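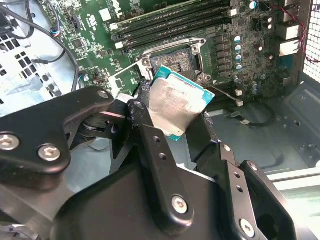
데스크톱 메인보드의 열린 CPU 소켓과 프로세서. 히트 스프레더에 오래된 서멀 페이스트가 묻어 있다.

CPU 소켓

CPU 소켓(영어: CPU socket)은 중앙 처리 장치를 메인보드에 기계적으로 고정하고 전기적으로 연결하는 부품이다. 프로세서를 납땜하지 않고 끼우고 뺄 수 있게 하므로 조립, 교체, 수리가 쉬워진다. 데스크톱 컴퓨터와 서버에서는 대부분 소켓을 쓰며, 얇은 노트북이나 휴대 기기에서는 프로세서를 기판에 직접 납땜하는 경우가 많다.

목차
1 개요
2 구조
3 종류
4 프로세서의 분리와 장착
5 서멀 페이스트
6 손상과 수리
7 보관과 재사용
8 같이 보기

개요

초기의 개인용 컴퓨터에서는 프로세서를 일반 집적 회로용 소켓에 힘으로 눌러 끼웠다. 핀이 늘어나면서 삽입에 필요한 힘도 커졌고, 이를 해결하기 위해 레버로 접점을 여닫는 무삽입력(ZIF) 소켓이 보급되었다. 1990년대 후반에는 프로세서를 카트리지에 담아 세워 꽂는 슬롯 방식이 잠시 쓰였으나, 캐시 메모리가 프로세서 안으로 들어가면서 다시 평평한 소켓으로 돌아왔다.

소켓의 규격은 프로세서의 세대와 밀접하게 연결되어 있다. 접점의 수와 배열, 홈의 위치가 다르면 끼울 수 없으며, 물리적으로 맞더라도 칩셋이나 펌웨어가 지원하지 않으면 동작하지 않는다. 따라서 프로세서를 교체할 때에는 소켓 이름만이 아니라 메인보드 제조사가 제공하는 지원 목록도 확인한다.

구조

현재의 데스크톱용 랜드 그리드 배열 소켓은 대체로 다음 부분으로 이루어진다.

접점부: 가느다란 스프링 형태의 핀이 격자로 배열된 면이다. 프로세서 밑면의 평평한 패드와 맞닿아 전류와 신호를 전달한다. 가운데에 핀이 없는 공간을 두고 소형 부품을 배치한 규격도 있다.

고정 틀: 소켓을 둘러싸는 금속 구조물로, 프로세서를 위에서 누르는 힘을 기판에 고르게 나눈다. 나사로 기판이나 뒷면의 보강판에 결합한다.

레버: 얇은 금속 막대이며 소켓 옆에 달려 있다. 바깥쪽으로 젖히면 누르는 힘이 풀리고, 제자리로 돌려 걸면 다시 힘이 걸린다. 끝에 플라스틱 손잡이를 씌운 것이 있다.

정렬 표시: 소켓의 한쪽 모서리에 있는 삼각형이나 테두리의 돌기를 말한다. 프로세서의 표시나 홈과 맞추어 방향을 정한다.

보호 덮개: 프로세서가 없을 때 접점을 가리는 플라스틱 판이다. 새 메인보드에는 이 덮개가 씌워져 출고되며, 반품이나 보증 수리를 보낼 때 다시 끼우도록 요구하는 제조사가 많다.

종류

핀 그리드 배열(PGA)은 핀이 프로세서 밑면에 달린 방식이다. 소켓에는 구멍이 있고, 레버를 움직이면 구멍 안의 접점이 핀을 조인다. 핀이 휘었을 때 얇은 날이나 샤프펜슬 촉으로 바로잡을 수 있다는 점이 알려져 있다. 쿨러를 떼어 낼 때 굳은 서멀 페이스트 때문에 프로세서가 함께 뽑혀 나오는 일이 있다.

랜드 그리드 배열(LGA)은 핀이 소켓 쪽에 있고 프로세서 밑면에는 패드만 있는 방식이다. 같은 면적에 더 많은 접점을 넣기 쉽다. 프로세서 자체는 다루기가 수월하지만, 메인보드의 핀은 매우 가늘어서 물건을 떨어뜨리거나 손가락이 닿는 것만으로 휠 수 있다.

볼 그리드 배열(BGA)은 작은 납 구슬로 프로세서를 기판에 붙이는 방식으로, 엄밀히 말하면 소켓이 아니다. 높이가 낮고 접촉 불량이 적지만 교체에 전용 장비가 필요하다.

프로세서의 분리와 장착

작업 전에 컴퓨터의 전원을 끄고 전원 케이블을 뽑는다. 정전기 방지용 손목띠를 착용하거나 접지된 금속에 손을 대어 정전기를 없앤다. 작업 공간이 좁으면 메인보드를 케이스에서 꺼내기도 하지만, 많은 경우 케이스를 눕혀 놓고 그대로 작업할 수 있다.

쿨러는 나사를 대각선 순서로 조금씩 풀어 떼어 낸다. 페이스트가 굳어 잘 떨어지지 않으면 좌우로 천천히 비틀고, 위로 갑자기 당기지 않는다. 그다음 레버를 누르면서 바깥으로 빼어 올리고, 누름판이 있으면 함께 연다. 프로세서는 마주 보는 두 가장자리를 잡아 수직으로 들어 올린다. 밑면의 패드나 핀에는 손을 대지 않는다.

장착은 역순이다. 삼각형 표시와 홈을 맞춘 뒤 프로세서를 수평으로 내려놓는다. 기울어진 채 내려놓으면 모서리가 핀을 긁을 수 있다. LGA 소켓에서는 레버를 걸 때 상당한 힘이 필요하며, 이때 삐걱거리는 소리가 나는 것은 흔한 일이다. PGA 소켓에서는 프로세서가 제 무게로 내려앉아야 하고, 걸리는 느낌이 있으면 누르지 말고 방향과 핀의 상태를 다시 본다.

서멀 페이스트

히트 스프레더는 프로세서의 다이를 덮는 금속 뚜껑으로, 열을 넓은 면으로 퍼뜨려 쿨러에 전달한다. 두 금속 면 사이의 미세한 틈은 서멀 페이스트로 메운다. 오래 사용한 페이스트는 굳거나 가장자리로 밀려나기도 하며, 쿨러를 분리하면 윗면에 회색 막이나 얼룩이 남는다.

남은 페이스트는 보풀이 없는 천에 이소프로필 알코올을 묻혀 닦는다. 칼이나 거친 수세미는 표면에 흠을 낼 수 있어 쓰지 않는다. 프로세서를 뺀 상태에서는 소켓 위를 피해 따로 놓고 닦아야 찌꺼기가 접점에 떨어지지 않는다. 새 페이스트는 프로세서를 소켓에 고정한 뒤에 바르며, 한 번 떼어 낸 쿨러를 다시 달 때에는 기존 페이스트를 모두 제거하고 새로 바르는 것이 원칙이다.

손상과 수리

가장 흔한 고장은 핀의 휨이다. 휜 핀은 비스듬한 조명을 비추면 주변과 반사가 달라 찾기 쉽다. 증상은 핀의 역할에 따라 다르다. 전원이 들어오지 않기도 하고, 일부 메모리 슬롯만 인식되지 않거나 확장 카드의 연결 속도가 떨어지기도 한다. 접지 핀처럼 여러 개가 같은 역할을 하는 경우에는 하나가 손상되어도 증상이 나타나지 않을 수 있다.

접점에 페이스트가 들어간 경우에는 알코올과 부드러운 솔을 쓰되 핀의 방향을 거스르지 않는다. 천이나 면봉은 섬유가 핀에 걸리므로 적합하지 않다. 부러진 핀은 일반적인 공구로 복구하기 어렵고, 소켓 전체를 교체하려면 리워크 장비가 필요하다.

보관과 재사용

분리한 프로세서는 플라스틱 보호 케이스나 정전기 방지 봉투에 넣어 보관한다. PGA 프로세서는 핀이 눌리지 않도록 도전성 폼에 꽂기도 한다. 빈 LGA 소켓에는 보호 덮개를 씌우며, 덮개가 없을 때에는 프로세서를 그대로 장착해 두는 것이 접점을 보호하는 방법이 된다. 중고 부품으로 거래할 때에는 접점 면의 사진을 함께 제시하는 것이 관례이다.

같이 보기

메인보드
무삽입력 소켓
히트 스프레더
서멀 페이스트
랜드 그리드 배열
핀 그리드 배열

이 문서는 2025년 7월 1일에 마지막으로 편집되었다.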